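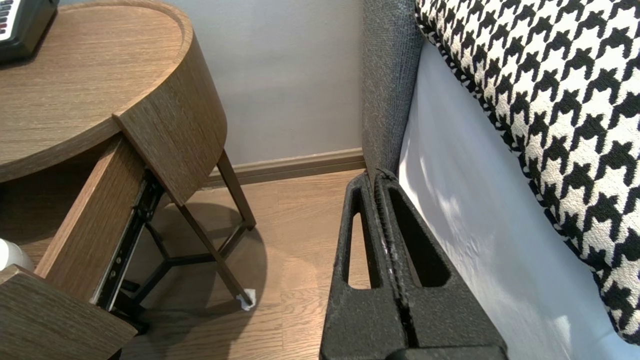
Guest room, second go — the nightstands

Quick post, more pictures when the rest is done. Everything here is from the guest room at the Navitz flat, the one we started in November. Paint finished, floor finished, bed in. Now the small stuff.

The round nightstand by the bed. Oak grain top with a little raised rim, dark metal legs, brace down low. Drawer pulled part way so you can see the runner. Black metal slide, screw holes, rivets and all. I like that it shows.

Small white pad under the front foot. Felt ones are on order from Rava, pack of 48, will do the chairs in the same go.

Gray headboard stays. Esperanza Manzano wanted the green one from Jevine, I said gray, we argued for 15 minutes and gray won. Goes with the wall anyway.

White fitted sheet and the black-and-white houndstooth piece on top for now. Blanket and pillows are still at the cleaners, pick up is after 4.

Baseboard is brown, same family as the floor. Was going to paint it white, glad I didnt.

Sizes, for the people who keep asking — mattress base is 196 long, nightstand top sits 61 off the floor. Both centimeters. Measure your own bed first, a top thats higher than the mattress is a pain when you reach over at night.

Drawer liner: none yet. Máté Bárány has a roll of cork left over from the hallway shelves, might cut a peice of that.

Still to come: reading lamp, curtains, the Ní Chonaill rug if it ever ships. Hallway pictures are on the next page.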